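3.2 Collecting demonstrations by remote control

All demonstrations were recorded in a single furnished room, which we call Pesterby in the data tables. The operator wore a headset and a pair of tracked gloves, and the Saber software mapped wrist and finger positions to the two arms of the humanoid. We did not move the furniture between sessions. The operator was free to choose which hand did what, and we gave no script beyond the name of the task. 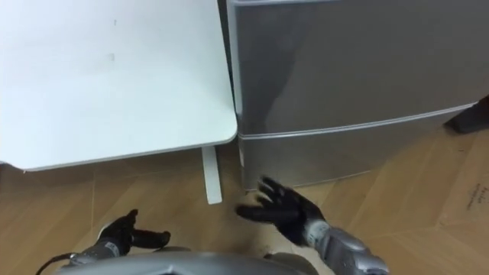

Before each recording both hands were brought to a relaxed pose - this made the start of every episode easier to find when cutting the data. Episodes longer than 40 seconds were dropped. The final set holds 1644 episodes from 3 operators, nearly all of them usable without further editing.

A second camera was fixed to one side of the workspace. Its video was not given to the policy and served only for checking labels.

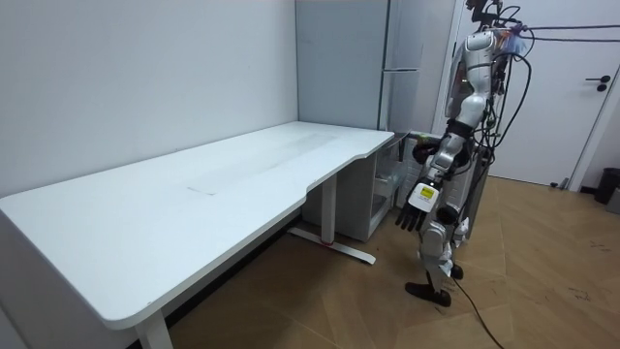 Two-handed episodes took longer to teach than those done with one hand. Operators had trouble judging the distance between the fingers of the two hands, and most slowed down when they came close together. We kept these pauses in the training data, as cutting them out led to jerky motion in early tests with the Groson controller.
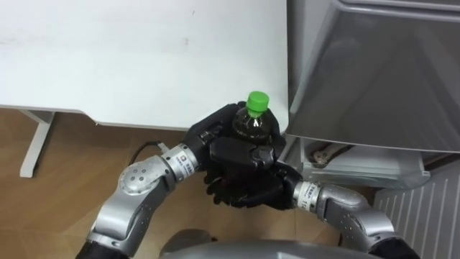 Figure 2. Views from the head camera and the fixed camera during data collection.

Why not guide the arms by hand instead? Guiding by hand puts the teacher's own body in the camera view, and one person cannot easily move both arms and all the fingers together. We used it only to set joint limits in the Sotano configuration files.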